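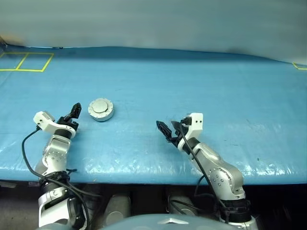

Skjelbred Allotment Society
Minutes of the meeting held 9 June 2023

Present: Annelore Hinrichs (chair), Naheed Arain, Rianne Verbruggen, Arnout Willems
Apologies: Ineke Dijkstra

1. Minutes of the last meeting
Approved with one correction. The gate code was changed before the spring cleanup.

2. Water
The pump at the lower plots is losing pressure again. Arnout has a quote of $600 from Haline for a new valve and fitting. Naheed asked if the old valve could be repaired. Arnout said Haline would not guarantee a repair. Agreed to accept the quote. Hoses are limited to 30 minutes per plot until the work is done.

3. Plots and waiting list
All 59 plots are rented. There are 15 names on the waiting list. Plots 8 and 22 have not been worked this year and the tenants will get a letter. Rianne to write.

4. Compost
The second bay is full of woody stems that should have been chipped. Annelore will put up a new sign. Bindweed goes in the green bin only.

5. Seed order
Rianne wants to move the group order to December so the onion sets arrive on time. Agreed. Lists to her by the end of November.

6. Any other business
Naheed reported that the shed lock sticks. Arnout will oil it and replace it if that does not help. The wheelbarrow from plot 31 is still missing.

Meeting closed at 8:40 p.m. Next meeting to be set by email.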